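Notes on the microwave set, part 2

The first part covered calibration and I won't repeat it. Two corrections to it, though. The latency figure was for the old USB hub and should be ignored. And the timestamp offset has to be applied before resampling, which Harriet Nguyen-Tran pointed out by email in September. I had the order wrong in the text but right in the script, so none of the published files are affected.

The goal of this set is one household task with a door in it. The earlier Notlow set was all pick and place on an open surface, and a policy trained on it learned to approach everything from above. That works until the target is inside a box. A microwave is a good next step: the approach has to be mostly horizontal, the opening is narrow compared to the tool, and the door takes up room on one side.

Collection is with the hand-held gripper, camera on the tool, fisheye lens. No arm is involved at this stage. Each episode is one of four types:

open door
take item out
put item in
close door

I record them separately and don't chain them. Chained episodes look nicer when you play them back, but if the last step goes wrong you have to decide what to do with the first three, and I got tired of deciding.

The total so far is 861 episodes recorded and 600 kept. Of the ones kept, 307 are "take item out". That is too many, and the reason is dull. It was the first type I did and I had the most patience for it. The next sessions will be door episodes only until the split is closer to even.

Reasons for dropping an episode, most common first:

Tracking loss. Nearly always when the tool goes into the cavity. The inside of the oven is dim and has few features, and if the camera gets too close there is nothing left in view for the tracker to hold on to. Keeping the wrist back and letting only the fingers go in helps a lot. So does a patterned tablecloth. I had used a plain gray one, and swapping it for a cloth with printed flowers cut the losses more than any change to the tracker settings did.

Plate drag. The finger touches the plate before it touches the item and the plate shifts. I kept these at first, on the theory that recovery is useful. Manju Bansal trained on a subset with and without them and found that the policy learned the drag and not the recovery. They are out now, kept in a separate folder in case I change my mind.

Hesitation. If I stop for more than a second in the middle of a reach, the episode goes. Pauses come from me thinking, and the model can't see me thinking. It only sees a still picture with no action attached to it.

Operator error, general. Wrong start pose, forgot to press record, pressed record twice.

On the objects. I use a bun on a small plate for most of the item episodes. It is round, it is light, and it gives a little when squeezed, so the finger width at contact varies from one episode to the next even when I try to do the same thing. The domed top also means a grasp that is too high slides off. A mug was easier, and I stopped using it after 50 episodes - the policy went for the handle every time and ignored the rest of the shape.

The position of the oven matters more than I expected. I move it after every block of episodes: a different angle to the table edge, a different distance from the wall. The door opens through a wide arc, so a small turn of the body changes where the free space is quite a lot. I don't reset the turntable between episodes. It ends up wherever it ends up and the plate goes on top.

Lighting I leave alone. Whatever the room has at that hour is what goes in. The morning blocks are brighter, and I tag them so they can be split out later.

File naming follows the Estden scheme with one more field for door state at the start (open, closed, partly open). If you wrote a loader against the previous set, it will skip the extra field without complaint, which means it will also mix up door states without complaint. Check this. The Rikix exporter does handle it, from the current version on.

Still open: whether to record closing the door with the fingers shut or spread. I do both at the moment and have not tagged which. I will probably have to go back and label them by hand from the width channel, around an evening of work. Part 3 will have the training runs, including the one that failed, with the configs.
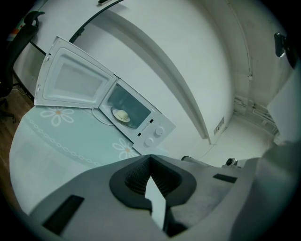

Tool camera view, door open, bun on the plate.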